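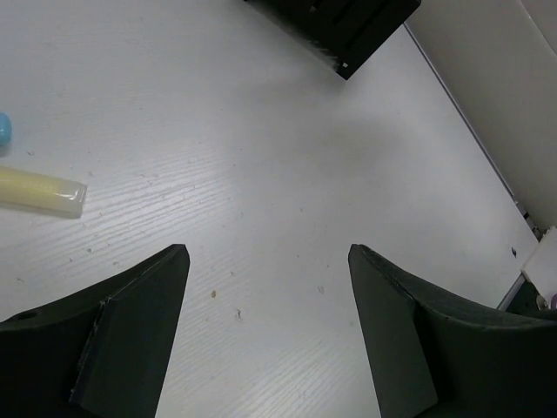
Pens, Cups and White Tables: Your Questions

Which cup should I take for my table?

For markers we recommend the mesh cup from Kurneo. It is black, and the small holes let you see when dust collects inside. The Tosodby tray is flat and is better for clips and erasers.

How do I clean a white table top?

Use a soft cloth and warm water. Small brown or gray specks usually come off with a fingernail. Please do not use the Sarkau spray on wood-grain surfaces - it leaves a film.
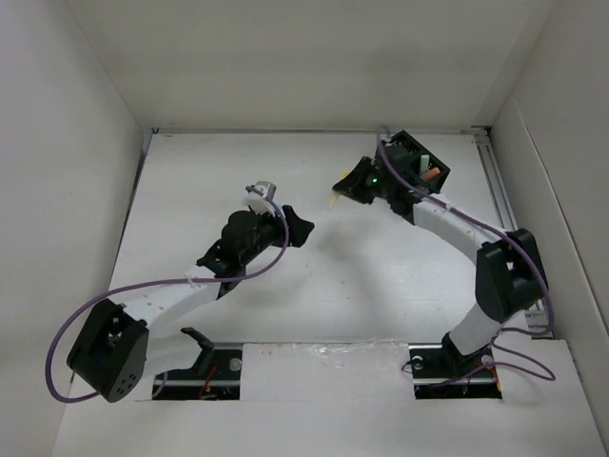 White floor panel, with clear tape over the seam.

Can I put tape over a seam?

Yes, if it is clear tape and it lies flat. Change it every January, or earlier when the edges lift.

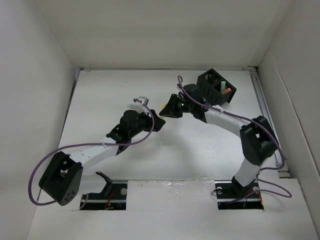
How many markers can stand in one cup?

We advise not more than seven. With two or three they lean to the side, but they are easy to take out. A full cup is heavy and you pull out the neighbor together with the one you want.

Do the caps have to match the ink?

Please keep them matched. Yellow caps and light blue caps are often changed by mistake, and then the next person has a surprise. 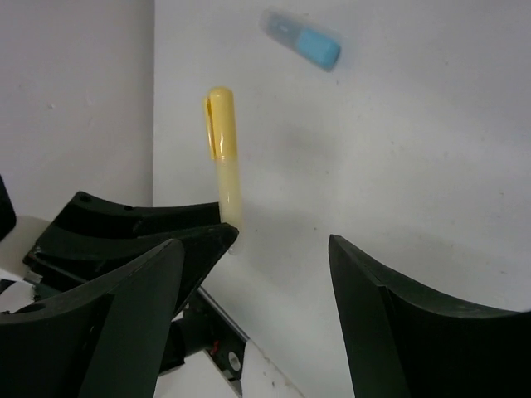 Supplies and Workplaces Team

Where do I get new markers?

Write to Jui-lin Wei or come to room 119. A box of Ban markers has 37 pieces - you may also take single ones.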